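Packing for Storage and Moving
Handout 4: Cushioning and Wrap

Welcome back, everyone. I had a few questions after our last session about why we spend a whole evening on bubble wrap, and I do understand, it looks like the one thing a person could work out alone. But I have opened a good many boxes over the years (my own among them, I'm sorry to say), and when something has gone wrong inside, the wrapping is usually where I start looking.

Please read this through before class and bring it with you. Ruth Wragg will be at the long table from 6:30 for anybody who missed the session on boxes and tape.

What the bubbles do

Each bubble holds a little air, and the air gives when something presses on it. A flattened bubble gives nothing. Run your palm over used wrap before you trust it with a teapot, and if you feel long smooth patches, save that piece for filling corners. Small bubbles bend nicely around cups and picture frames. Large ones are better for the outside of a heavy piece, or for the floor of the box.

On the old question of bubbles in or bubbles out, I teach bubbles in, toward the object, for glass and china. For anything with a polished or painted finish, put a layer of plain tissue on first, as bubbles left against varnish through a warm summer can leave little rings. Ekua Dankwa has a side table that shows this beautifully, and she has kindly offered to bring it.

Getting the sheet ready

Cut more than you think you need. For a dinner plate I like a piece that goes around twice with a hand's width left over at each end. Lay it out on a covered table, a bed or a clean cloth, and smooth it from the middle outward. A large sheet likes to bunch and fold over on itself, and you may have to gather up a fold and draw it back before you can see what you've got. Take your time over this part. Tape only wrap to wrap, never wrap to the object, and fold the end of the tape under so that whoever unpacks it will bless you.

For practice at home: wrap one mug, one plate and one awkward thing of your choosing. Yufang Ren brought a gravy boat last term and we all learned a great deal from it. Nine layers is too many, by the way, even for a gravy boat.

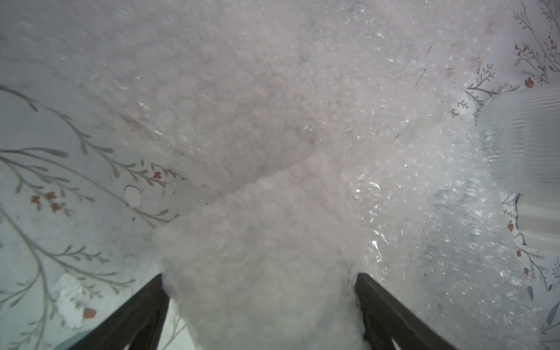
Filling the Box

Heaviest pieces go at the bottom, plates standing on edge like records, and crumpled paper in every gap. Close the flaps and give the box a gentle rock. If you hear anything move, open it up and add more paper. We'll do this together in class, so bring one medium box and the three things you wrapped.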